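How Cardboard Boxes Are Made

Cardboard boxes carry food, shoes, toys and televisions all over the world. Most of them begin as trees, and many of them have been boxes before.

What is cardboard?

The cardboard used for most boxes has a proper name: corrugated board. Corrugated means folded into waves. If you look at the torn edge of a box you will see three layers of paper. The two outside layers are flat and are called liners. The layer in the middle is wavy and is called the fluting.

The waves make the board strong. Each one is a small arch, and arches are good at holding up weight. The gaps between the waves are full of air, so the board stays light and is a little bit springy. That helps to protect whatever is inside.

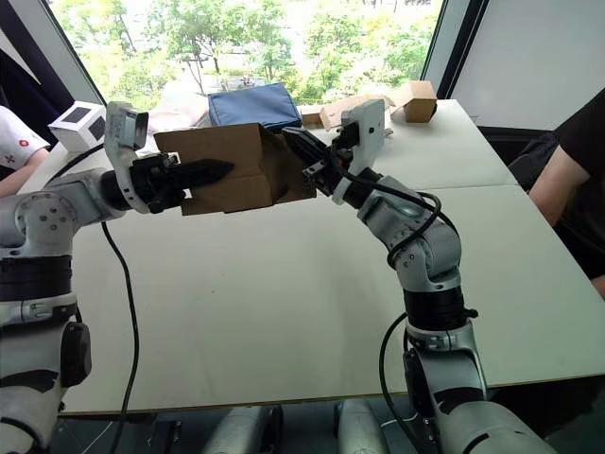 A brown box made of corrugated cardboard.

From wood to paper

Wood is made of tiny threads called fibres. At a paper mill, such as the one at Tronberg, logs are stripped of their bark and cut into chips. The chips are cooked with chemicals until the fibres come apart. The result is a wet, brown mush called pulp.

Pulp is mostly water. It is sprayed on to a moving mesh and the water drains away. Then it goes between heavy rollers and over hot drums until it is dry. The finished paper is wound on to a giant reel. A full reel at Tronberg weighs 2000 kilograms, which is more than many family cars.

Box paper is usually brown because that is the natural colour of the pulp. White paper has been bleached.

Making the waves

The reels go by lorry to the Pacheco box factory. There the paper for the middle layer is softened with steam and pressed between two rollers with ridges on them, like the teeth of two cogs. It comes out wavy. Glue made from starch is put on the tips of the waves and the liners are stuck on, one on each side. The starch comes from maize or potatoes.

The machine that does all this is called a corrugator. The one at Pacheco makes 200 metres of board every minute.
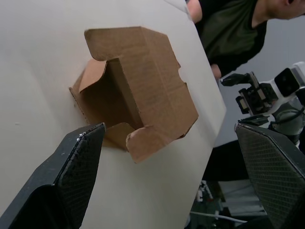 An open cardboard box with its flaps folded outwards.

Cutting and folding

Next the long sheet of board is cut into flat shapes called blanks. A blank has lines pressed into it where the folds will go. These are called creases. It also has slots cut in it to make the flaps. One narrow strip is glued to join the sides together.

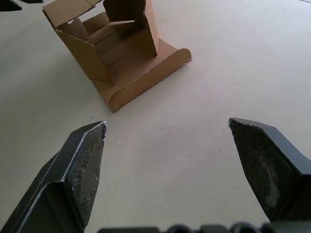

Boxes leave the factory flat because they take up far less space that way. They are tied in bundles of 50 and stacked on pallets. The people who buy them open them out and tape the bottom flaps shut.

Used again

Old boxes can be made into new ones. They are collected, squashed into bales and taken to a mill, where they are mixed with water and turned back into pulp. Tape and staples are taken out. The recycling centre at Murnura sends off 700 bales in July alone. Plain brown cardboard, like the box on the pale table, is good for recycling. Boxes covered in grease or food are not wanted, and wet ones should be dried first.

The fibres get shorter each time they are recycled, so some new wood pulp has to be added to keep the paper strong.

Words to know

Bale: a large, tightly packed bundle
Blank: a flat piece of board ready to be folded
Fluting: the wavy layer in the middle
Liner: a flat outside layer
Pulp: fibres mixed with water
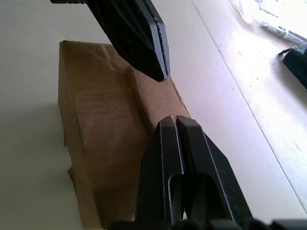 Try testing the strength of paper yourself. Fold a sheet into narrow pleats, like a fan, and lay it across the gap between two books. Put coins on top one at a time, then do the same with a flat sheet. Once you have done that, find an empty brown cardboard box like this one and stand it on a table. Ask an adult to cut a small piece from one side, and look at the cut edge for the waves. The Vumby activity sheet has a table for writing down your results.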